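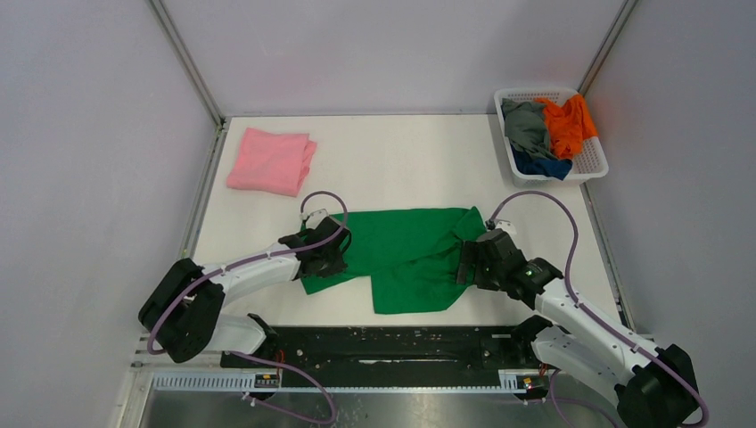 Murum Travel Steamer

I've burned two shirts and one bridesmaid dress with regular irons, so when I started selling fabric care stuff at Mescombe, a steamer was the first thing I went looking for. The Murum is the one I kept for myself!

It weighs next to nothing, heats up while you're brushing your teeth, and the tank holds enough for a couple of shirts and a pair of pants before you need a refill. I use it mostly on cotton and linen. Linen takes patience (pull the hem down with your free hand and go slow), but cotton tees are done in a minute. For a crisp crease in dress pants you'll still want an iron, sorry.

What's in the box
Steamer with 4 ft cord
Fabric brush that snaps on the front
Measuring cup
Drawstring bag

The 2025 version has a lock on the trigger, so you don't have to squeeze the whole time. My thumb is very grateful. The old brush heads don't fit it, so please check which one you have before ordering spares.

Tap water is fine unless yours is really hard. Mine is, and I run a little white vinegar through it every month or so, then a full tank of plain water. Always empty it before you pack it... I learned that one in a suitcase.

Colors: sand, navy, Videll green
Item number: 289
Returns: 14 days, unused, in the box

Questions about fabrics go to me, Érica Caldeira, through the contact form. I usually answer in the evening, after 8. The Batista garment rack is sold separately and should be back in July.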